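길레모라 펠로십

길레모라 펠로십(영어: Gillemora Fellowship)은 종교 계열의 교육 단체인 길레모라 재단이 운영하는 청년 지도자 양성 과정이다. 대학을 졸업한 뒤 공공 기관, 비영리 단체, 언론 등에서 일하기를 원하는 사람을 대상으로 한다. 참가자는 한 집에서 공동생활을 하면서 수습 근무와 세미나, 개인 동반을 함께 한다. 과정의 길이는 열 달이며, 매년 9월에 시작된다. 본부는 엘트데일(Eltdale)에 있다.

명칭

길레모라라는 이름은 재단이 처음으로 빌린 집의 이름에서 왔다. 집이 왜 이런 이름을 가졌는지에 대해서는 두 가지 설명이 있다. 하나는 옛 소유자의 성과 관계가 있다는 것이고, 다른 하나는 근처에 있던 작은 개울의 이름이라는 것이다. 재단의 공식 소개 글은 두 설명을 모두 싣고 있으며, 어느 쪽이 맞는지 정하지 않았다. 초기 문서에는 '길레모라 하우스 과정'이라는 표현이 많이 쓰였고, '펠로십'이라는 말은 나중에 붙었다. 한국어 자료에서는 '길레모라 장학 과정'으로 옮긴 경우도 있으나, 이 과정은 학위 공부를 위한 장학금과 성격이 다르므로 정확한 번역이라고 보기 어렵다.

역사

과정의 출발은 엘트데일에서 대학생 모임을 지도하던 마레크 흐른치아르(Marek Hrnčiar)의 제안이었다. 흐른치아르는 여러 기관의 수습 제도를 살펴본 다음, 젊은 사람들이 업무는 배우지만 그 업무가 누구를 위한 것인지 이야기할 시간을 갖지 못한다고 보았다. 그는 짧은 제안서를 써서 재단 이사회에 냈다. 제안서에는 공동 주택, 수습 근무, 저녁 세미나라는 뼈대가 이미 들어 있었다. 이사회는 이것을 한 해 동안만 시험하는 조건으로 받아들였다.

첫 기수의 생활은 계획과 차이가 컸다. 수습 근무를 맡기로 한 기관 가운데 한 곳이 시작 직전에 참여를 취소하였고, 세미나는 강사의 일정 때문에 자주 미루어졌다. 당시의 내부 보고서는 "저녁 식사가 세미나보다 더 잘 진행되었다"고 적고 있다. 그러나 참가자들의 평가가 좋았기 때문에 재단은 시험 기간을 연장하였고, 그 후 과정을 상설로 바꾸었다.

두 번째 책임자는 핀란드 출신의 교육학자 렘피 루오찰라이넨(Lempi Ruotsalainen)이다. 루오찰라이넨은 세미나의 순서를 다시 짜고, 지금까지 이어지는 개인 동반 제도를 만들었다. 또 지원 자격에서 특정 교파에 속해야 한다는 조항을 없앴다. 이 결정은 재단 안에서 논의가 길었다. 반대하는 사람들은 과정의 정체성이 흐려질 수 있다고 하였고, 찬성하는 사람들은 공공의 일을 배우는 과정이 처음부터 문을 좁게 할 이유가 없다고 하였다. 결국 기도 시간의 참석은 자유로 하되, 일정표에는 그대로 남기는 방식으로 정리되었다.

2023년 10월 24일에는 엘트데일 본부의 강당에서 동문 총회가 처음 열렸다. 이 총회에서 동문회의 규약이 통과되었고, 수쉰 스(Su-chen Shih)가 초대 회장으로 뽑혔다. 총회 당시 과정을 마친 사람은 모두 143명이었다.

교육 과정

과정은 수습 근무, 세미나, 공동생활, 개인 동반의 네 부분으로 되어 있다.

수습 근무는 월요일을 제외한 평일에 한다. 근무처는 재단이 협약을 맺은 기관 중에서 정하며, 참가자의 희망을 듣지만 희망대로 배정된다는 보장은 없다. 중간에 근무처를 옮기는 것은 원칙적으로 허용되지 않는다. 다만 맡은 일이 협약의 내용과 다를 때에는 책임자가 기관과 협의하여 조정할 수 있다.

세미나는 한 해에 40회 열린다. 전반기에는 사회 교리, 공공 윤리, 유럽과 아시아의 행정 제도를 다루고, 후반기에는 참가자가 직접 주제를 골라 발표한다. 발표문은 미리 나누어 주며, 발표자는 그것을 그대로 읽어서는 안 된다. 글쓰기 수업도 있다. 이 수업에서는 긴 보고서를 한 쪽으로 줄이는 연습을 반복하는데, 동문들이 직장에서 가장 쓸모가 있었다고 말하는 수업이기도 하다.

개인 동반은 참가자 한 사람이 경험 있는 동반자 한 사람과 정기적으로 만나 대화하는 제도이다. 동반자는 평가를 하지 않으며, 대화의 내용은 책임자에게 보고되지 않는다. 동반자가 되려면 재단의 준비 교육을 받아야 한다. 처음에는 성직자와 수도자가 동반자의 대부분이었지만, 최근에는 직장 생활을 하는 평신도가 더 많아졌다.

공동생활

참가자는 엘트데일의 집에서 함께 산다. 방은 각자 따로 쓰고, 부엌과 거실, 작은 도서실은 함께 쓴다. 식사 준비와 청소는 순번에 따라 한다. 순번표는 첫 주에 참가자들이 직접 만들며, 재단은 여기에 관여하지 않는다. 일주일에 한 번은 모두가 참석하는 저녁 식사가 있고, 이때 외부 손님을 초대하는 일이 많다. 손님은 강연을 하는 것이 아니라 식탁에서 자기 일에 대해 이야기한다.
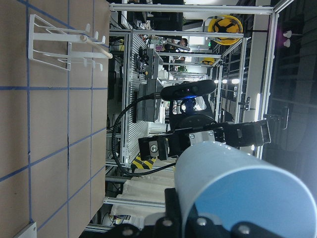

흰색 철제 거치대와 끝이 둥근 나무 막대

집의 규칙은 많지 않다. 손님의 숙박은 미리 알려야 하고, 밤늦은 시간에는 거실에서 통화를 하지 않는다. 갈등이 생기면 먼저 당사자끼리 이야기하고, 해결되지 않으면 월례 모임에서 다룬다. 월례 모임의 기록은 다음 기수에 넘겨진다. 그래서 새로 온 참가자들은 앞 기수가 무엇 때문에 다투었는지를 읽고 시작하게 된다. 난방 온도와 냉장고의 자리에 관한 기록이 특히 길다.

선발

지원자는 지원서, 추천서 두 통, 그리고 자유 주제의 글 한 편을 낸다. 서류를 통과한 사람은 면접에 초대된다. 면접은 하루 동안 진행되며, 개별 면접 외에 공동 토론과 점심 식사가 포함된다. 재단은 점심 식사가 평가의 대상이 아니라고 설명하지만, 지원자들 사이에서는 이 설명을 믿지 않는 사람도 있다.

한 기수의 정원은 공개되어 있지 않고 해마다 다르다. 나이 제한은 없으나 학사 학위가 있거나 그와 비슷한 경력이 있어야 한다. 과정의 언어는 영어이고, 다른 언어를 하나 더 할 수 있는 사람이 우대를 받는다. 선발 결과에 대한 이의 신청은 받지 않지만, 떨어진 지원자가 요청하면 짧은 의견을 서면으로 보내 준다.

재정

참가비는 없다. 참가자는 주거를 무료로 제공받고, 정착 비용으로 2,000유로를 한 번 받는다. 수습 근무의 보수는 기관마다 다르다. 보수가 전혀 없는 기관에서 일하는 참가자에게는 재단이 생활비를 지급한다. 이 생활비의 수준이 낮다는 의견은 초기부터 있었고, 두 차례 인상되었다.

재단의 수입은 개인 기부와 수도회의 지원금으로 이루어진다. 재단이 발표한 최근의 연차 보고서에 따르면 과정 예산의 69퍼센트가 개인 기부에서 나왔다. 기업의 후원은 오랫동안 받지 않았으나, 교육 자료 회사인 스킬루스(Skilus)가 글쓰기 수업의 교재를 무상으로 제공한 일이 있다. 이 협력은 현금을 포함하지 않았기 때문에 후원으로 분류되지 않았다.

일본 협력 과정

길레모라 펠로십은 일본에 협력 과정을 하나 두고 있다. 이것은 하야시 학사(Hayashi)라고 불리는 학생 기숙사를 중심으로 운영된다. 설립을 맡은 사람은 엘트데일에서 과정을 마친 이와사키 이쓰키(Itsuki Iwasaki)이다. 이와사키는 귀국한 후 학사의 사감이던 가마타 준페이(Junpei Kamata)와 함께 같은 형식의 과정을 준비하였다.

하야시의 과정은 본래의 과정보다 짧아서 여섯 달 동안 진행된다. 일본에서는 졸업과 취업의 시기가 거의 이어져 있으므로 열 달 동안 시간을 낼 수 있는 사람이 적다는 것이 그 배경이었다. 세미나는 일본어로 하고, 마지막 두 주만 엘트데일의 참가자들과 화상으로 함께 진행한다. 개인 동반 제도는 같지만, 첫 만남을 동반자와 참가자, 사감의 세 사람이 함께 하는 점이 다르다. 두 과정의 수료자는 같은 동문회에 속한다.

동문 활동

수료자의 다수는 공공 행정과 비영리 분야에서 일하고 있으며, 교사와 기자가 된 사람도 있다. 동문회는 1년에 두 번 소식지를 낸다. 소식지에는 동문의 이직과 결혼 소식, 서평, 그리고 현재 참가자들의 글이 실린다. 스 회장의 임기가 시작된 후에는 지역별 모임이 만들어졌고, 새 참가자의 수습 근무처를 찾는 일에도 동문회가 참여하게 되었다.

평가와 비판

과정에 대한 평가는 대체로 공동생활과 개인 동반에 집중되어 있다. 수료자 설문에서 이 두 가지는 항상 높은 점수를 받았다. 반면에 세미나에 대해서는 의견이 나뉜다. 전반기의 강의가 너무 이론적이라는 지적이 있고, 강사가 같은 지역의 대학에 치우쳐 있다는 지적도 있다.

외부에서는 다른 종류의 비판이 나왔다. 무급 수습 근무를 인정하는 것 자체가 형편이 어려운 젊은이에게 불리하다는 것이다. 루오찰라이넨은 소식지에 실은 글에서 이 비판이 정당하다고 인정하고, 무급 기관과의 협약을 단계적으로 줄이겠다고 밝혔다. 이후 새로 맺은 협약에는 최소 보수에 관한 조항이 들어갔지만, 이전에 맺은 협약 중 일부는 아직 개정되지 않았다.

같이 보기

수습 제도
사회 교리
동반 (영성)
학생 기숙사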